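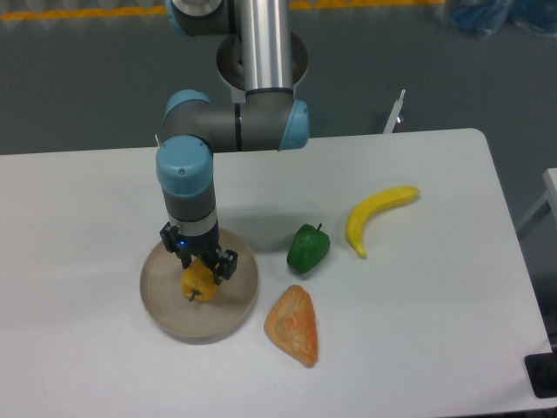
¿De verdad un jugo de caja lleva fruta?

Ve al refrigerador y saca un jugo de caja. Mira el dibujo de adelante. Seguro que hay una naranja partida, o una manzana con gotitas de agua, o un mango tan amarillo que dan ganas de morder el cartón. Ahora dale la vuelta a la caja y busca las letras chiquitas. ¿Dicen lo mismo que el dibujo? A veces sí. Muchas veces, no tanto.

Vamos a leer una caja como la leería un detective, sin creerle nada hasta que lo demuestre.

Primera pista: el nombre

No todo lo que parece jugo se llama jugo. Busca la palabra exacta, que suele estar en letra más pequeña que la marca. Puede decir "jugo" (o "zumo", según el país), "néctar", "bebida de fruta", "bebida con sabor a fruta" o "refresco". Cada país tiene sus reglas, pero en general un jugo sale de exprimir la fruta, un néctar lleva fruta mezclada con agua y casi siempre azúcar, y una bebida con sabor a mango puede llevar muy poquito mango. O ninguno. El sabor se puede conseguir con un aroma fabricado para eso.

¿Es mentira? Si la palabra está escrita, la empresa dirá que te avisó. Yo digo que avisar con letra de hormiga debajo de un mango gigante es avisar poco.

Segunda pista: la lista de ingredientes

En la mayoría de los países los ingredientes van en orden, y el primero es el que más hay. Inventemos una bebida y llamémosla Drulto de mango. Su lista dice: agua, azúcar, pulpa de mango, ácido cítrico, aroma, colorante. ¿Qué estás tomando sobre todo? Agua. ¿Y después? Azúcar. El mango llegó tercero a su propia carrera.

También hay azúcares con disfraz. Jarabe de glucosa, jarabe de maíz, dextrosa, sacarosa, miel, jugo concentrado de uva: todos endulzan. Si una lista tiene varios, ve sumándolos en tu cabeza, aunque estén separados.

Tercera pista: los números

Marleny Cabrera, maestra de quinto grado, hizo esta prueba con su clase en noviembre. Llevaron una caja de 300 mililitros y leyeron la tabla: 9 gramos de azúcar por cada 100 mililitros. Brayan Ríos levantó la mano enseguida y dijo que nueve gramos no era mucho. Pero ¿quién se toma un tercio de la caja y guarda lo demás? La caja entera tiene tres veces esa cantidad, o sea 27 gramos. Una cucharadita de azúcar pesa más o menos cuatro gramos, así que pusieron casi siete cucharaditas en un vaso, una por una. El montón llegaba más arriba de lo que Brayan quería admitir.

Por eso, antes de mirar el número, mira de qué cantidad habla. "Por porción" y "por envase" no siempre son lo mismo.

¿Y si dice "100 % fruta"?

Entonces es mejor que el Drulto, eso hay que reconocerlo. Puede no llevar ni una cucharada de azúcar añadida. Pero la fruta ya trae su propio azúcar, y al exprimirla pasan dos cosas. La primera: en el colador se queda buena parte de la fibra, que es lo que te obliga a masticar y ayuda a que te sientas lleno. La segunda: en un vaso caben varias naranjas. ¿Te comerías tres naranjas seguidas, gajo por gajo? Quizá. ¿Te tomarías su jugo en medio minuto? Sin pestañear.

El azúcar que estaba dentro de la fruta queda suelto en el vaso y tus dientes lo notan, aunque la caja diga "natural". Esa palabra, por cierto, me da desconfianza. Un limón es natural y nadie le pone una etiqueta para contarlo.

"Con vitamina C"

Está bien que tenga. También la tienen la naranja, la guayaba, el kiwi y hasta el pimiento rojo. A muchas bebidas se la agregan en la fábrica y luego la anuncian en letras enormes. Sirve como vitamina, pero no borra el azúcar que va al lado. Pregúntate siempre qué dice la letra grande y de qué no está hablando.

¿Entonces no puedo tomar jugo nunca?

Claro que puedes, de vez en cuando y en vaso pequeño. Para la sed de todos los días el agua funciona muy bien y no hace falta leerle los ingredientes. Si te aburre, échale unas rodajas de pepino o unas hojas de menta. No sabe a caramelo, y no voy a decirte que sí.

Haz tu propia investigación

Elige tres bebidas de fruta en casa o en la tienda y anota en un cuaderno qué fruta sale en el dibujo, cómo se llama la bebida en letra pequeña, cuál es el primer ingrediente y cuántos gramos de azúcar tiene el envase completo. Después tapa las marcas con la mano y decide, solo con tus notas, cuál se parece más a la fruta de verdad.

Y no me creas a mí tampoco. Revisa las cajas.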